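Home | Magazine | Schools | A library that opens before the first lesson

At Trundomdale Middle School the first bell rings at half past eight, but the library is open since October from seven. In the beginning only 10 pupils came so early. Now there are 50 on a normal morning, and the librarian, Olga Pacheco, had to borrow chairs from the music room.

The rule is simple. You may read, you may finish homework, you may sit and do nothing. Phones stay in the bag. Tea and toast are paid for by a small grant from the Sharifi Fund, and the pupils wash their own cups.

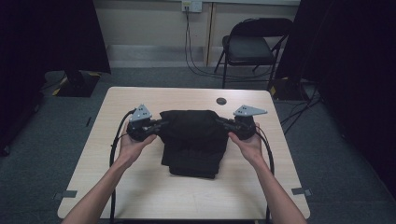 Shirin Ghasemi remembers that in her years at the school the library was locked until lunch, and she waited on the stairs with her book. She told me she would have liked such a place very much, and she asked why it took so long.

The answer is partly money. The early hours cost the school $3,784 for the year, and the first request was refused. It passed on the second try, after 242 parents signed a letter.

Borrowing has also changed. Comics still go out first, but the shelf with travel books, which stood almost untouched, has now a waiting list. Mrs. Pacheco would like to open on exam mornings at half past six. The school has not decided yet, and the music room wants its chairs back.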